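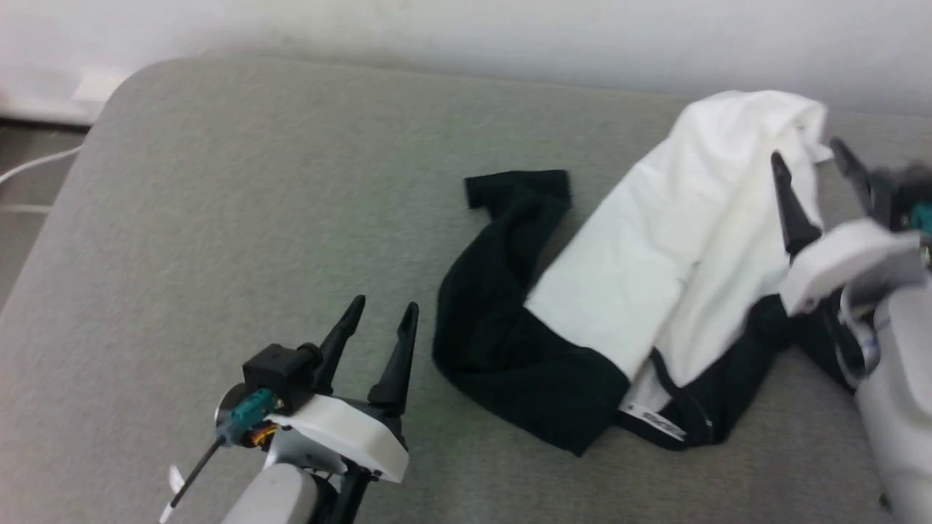

Fig. 1. Two-armed handling of a black and white garment, view from the head camera.

Mobile Manipulation Lab, Handout 4: Cloth
Course lead: Estela Leiva. Lab sessions: Yeison Arboleda and Hamdia Jemal.

Welcome to the cloth weeks! Up to now every object you've handled has kept its shape while you handled it. A mug has a pose: three numbers for where it is, three for how it is turned, and once you know those you know everything the arm needs. A shirt has no such thing. Every fold is another way for it to be different from the last time you saw it, and I think that makes it the best fun you can have with two arms and an afternoon.

Read sections 1 to 4 before your first session. Section 5 is the assignment.

1. Why crumpled clothing is hard

Look again at Fig. 1 and try to say where the collar is. There is a folded black end pointing upwards near the middle, and it might be a cuff or it might be a collar. Your network will have the same trouble. Most of the garment is underneath some other part of itself, and what is on top is folded and shaded in ways that change completely after one small tug.

We call this self-occlusion, and there are two usual answers to it. The first is to guess the hidden shape from a single view, using a model trained on lots of crumpled examples. The second is to move the cloth and look again. Teams nearly always begin with the first and drift towards the second, and a mixture usually does best. Aliki Rallis will cover the first approach properly in her guest lecture, so please save your questions on mesh estimation for her.

Colour helps more than you might expect. A garment in two strongly different colours gives you a boundary to follow, and piping along a seam is a lovely thin line for an edge detector. Then you try a plain grey T-shirt on a grey seat and all that help vanishes. Try both early on!

2. Grasping with pointed fingers

The fingers on the bench arms are narrow, so they pinch a small amount of cloth. Three things to remember:

Approach a ridge, never a flat patch. Fabric that stands up in a fold gives the fingers something to close on. Flat fabric slides away, or you press into the cushion underneath.

Close slowly at first. We suggest the gripper speed in the Paswood config file, which Yeison tuned last year and which you may change once you've got a baseline.

Check that you're holding one layer or two. Picking up two layers when you meant one is the most common failure in the lab. Lift by a couple of centimetres, watch how the cloth hangs, and decide then.

Working on an upholstered seat also changes your depth readings. The surface gives when you push on it, and the edges are rounded, so a plane fit that worked on the bench will be wrong near the front and back. Fit the plane to the middle and treat the rest with suspicion.

3. What the arms should do while they wait

A two-arm policy tends to come out lopsided. One arm does the work and the other hangs about in the way. When one gripper has gone in to the cloth, the other should be open and close to its own next grasp point, ready for its turn. In Fig. 1 the right gripper is at the white fabric and the left is open just short of the black. Plot both grippers' distance to the cloth over a whole episode and you will see very quickly whether your two arms are sharing the job.

Hamdia has written a short script for this plot. It's in the Stelent folder with the other logging tools, and it runs on any episode file without changes.

4. Using the wrist cameras

The head view tells you roughly what the garment is doing. The wrist view tells you what your fingers are about to touch, and at close range it's much the better of the two. It also sees very little else.

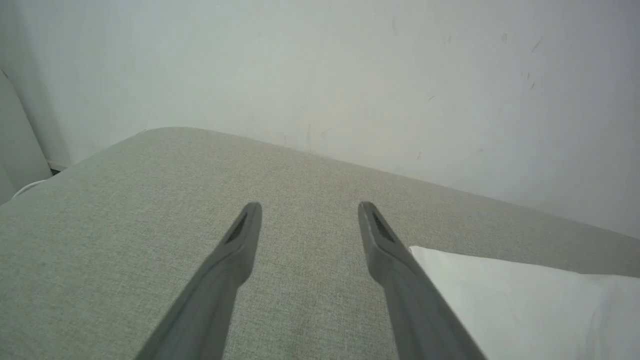
Fig. 2. Wrist camera: open fingers over the seat, white soft object at lower right.

Notice how much of Fig. 2 is seat and wall. The only soft white item is down in the corner, partly hidden by the right finger, and a policy trained on wrist frames alone would have very little to go on. It might be a pillow, it might be folded cloth. Now picture a whole training set with plenty of frames like that one in it, and you can see why we ask for both views at every step.

Some practical points on the wrist stream:

The fingers take up the same part of the picture whenever they are at the same opening. You can mask them out, or leave them in and let the network learn the gap. Aníbal Cuervo's group left them in last time and got better results on closing, so it's well worth a go.

Pale cloth against a pale wall is low contrast. Fix your exposure before you record anything, and keep it fixed for the whole set.

Scuffs on a wall are real features as far as a network is concerned. If your policy stops working after the seat has been shifted a little, suspect the background first. Random crops are cheap and they help.

5. Assignment: flatten and present

Starting from a crumpled heap, get one garment flat enough that both shoulders can be seen from the head camera. Folding is next month's problem.

Record 100 episodes by teleoperation, shared out across your team. Everybody drives. Train for 2,000 steps first and look at the rollouts before doing anything longer; a bad dataset shows itself by then. If it looks promising, go on to 4,000. Use the Ivlow loader for reading episodes, as the older Yupanqui one drops the wrist frames when the timestamps don't line up.

Hand in your dataset, your trained policy, the distance plot from section 3, and 2 pages on your failures. I really do mean the failures. The best write-up we've had so far came from a team whose robot never got a sleeve free, and whose account of why was a pleasure to read.

The lab is open on Saturday from ten for anyone who wants extra driving time. Bring a shirt you don't mind having pulled about.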